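Getting passengers through security without the snake of doom

Posted 4 May 2023 by Bukola Adeyemi

I've just passed 700 hours in Polarside, and I still get a silly amount of joy out of watching a security hall run properly. A few people on the forum asked how I keep Hendale (my big coastal airport, the one with the curved roof) moving at the morning peak, so I've written the whole thing up. It works on any map, and you can do most of it while paused.

Before you start

Save the game under a new name. You're going to be pulling out walls, and undo only goes back 4 steps.

Open the Flow overlay and let one full morning play at normal speed. Watch where the colour goes from green to orange. On most airports I've looked at, the jam begins well before the scanners, usually where the check-in crowd meets people who already have a boarding pass. If that's you, great, because it's the easiest one to fix!

Step 1: Split the entrance

Passengers choose a lane when they cross the zone line, and they choose by distance. It doesn't matter how many lanes you have if they all walk in through one door. Give the security zone two entrances at least six tiles apart. Put one near the check-in island and the other near the train or bus stop, and the crowd sorts itself out.

On Hendale I also put a planter between them. You can use any solid object, but planters lift the mood score a bit and they look lovely.

Step 2: Leave room to unpack

Every scanner has a prep table in front of it, and the game lets you jam the next lane right up against it. Don't! Passengers stand beside the table while they take off coats and pull out laptops, and if there's no free tile they stand in the queue and hold up everyone behind them. Leave one empty tile on each side and two behind.

It feels wasteful when you're short on space. Try it on a single lane first and compare the numbers in the lane panel.

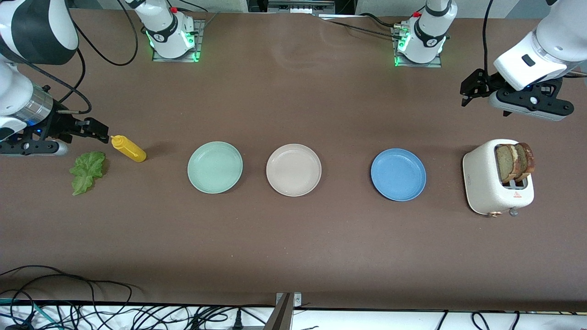
Step 3: Match your staff to the lanes

Click on a lane and look at the Staffing tab. A scanner with one officer runs at half speed, and the panel still shows it as open, which fooled me for ages. I'd take three fully staffed lanes over five thin ones any day of the week.

Set shifts to overlap by half an hour. Officers walk to the break room the moment their shift ends, even with a passenger in front of them, and if your break room is on the far side of the terminal that lane sits dead until the replacement wanders over. Moving the break room closer was the best money I spent on Ifans, my tiny island airport.

Step 4: Spread the flights

You can build a beautiful hall and still drown it with your own schedule. Open the planner and switch on the passenger forecast. If three big departures are sitting in the same hour, drag one of them forward by 20 minutes and check the line again. Airlines will grumble if you move them too far, so go in small nudges.

Step 5: Test it hard

My favourite part! Go to the sandbox menu, choose Surge and send up to 2417 passengers through in one morning. Keep the Flow overlay on and don't touch anything. Wherever orange shows up first is your next job, and it's often somewhere you weren't expecting (mine was the washrooms).

After all of this my average wait on Hendale dropped to 84 seconds, and the shops past security started making real money.

A couple of odds and ends

If you use the Nesora mod for extra terminal pieces, its wide scanner counts as two lanes for staffing but only one for the forecast. Add an officer by hand and ignore the warning.

Lanes marked Priority don't take regular passengers even when they're empty. I close mine outside the morning peak and move the staff across.

Old saves from before the April patch sometimes keep the previous zone lines. Delete the security zone, repaint it and let the game run for a minute before you judge anything.

Post your halls in the comments, I'd love to see them, especially the weird-shaped ones!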